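Buchanan (disk utility)

Buchanan is a disk cleanup and startup management program for desktop computers. It was written by Carter McIntyre and is distributed by Relldale, a small software publisher based in Clivton. The current version was released on 2009-03-07.

Overview

The program removes temporary files, old installer packages and leftover entries from software that has been uninstalled. It also lists the programs that load when the computer starts and lets the user turn each one off or delay it. Delayed programs are started one at a time after the desktop has loaded.

History

McIntyre began the project as a set of scripts for his own use. Heino Krūmiņa joined later and wrote the graphical interface, along with the scheduler. Early versions were called Prusau and could only clean one drive at a time. The name was changed when Relldale took over distribution.

Features

A scan sorts files into groups by age and type. Nothing is deleted until the user confirms the list. Deleted items are kept in a holding folder for 25 days, and the folder is limited to 100 MB unless the setting is changed.
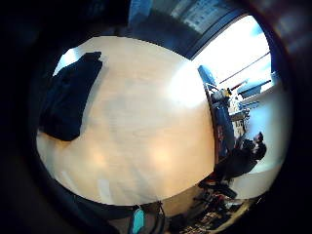
The scheduler can run a scan daily, weekly or when the computer is idle. It accepts dates up to the year 2059. Scans on laptops are put off while the machine is running on battery power.

Known problems

Some users of the first release reported that the update check stopped with a 404 error after the download server was moved. Updating by hand fixes this. Network drives are not supported.

See also

Disk defragmentation
Startup manager
Temporary file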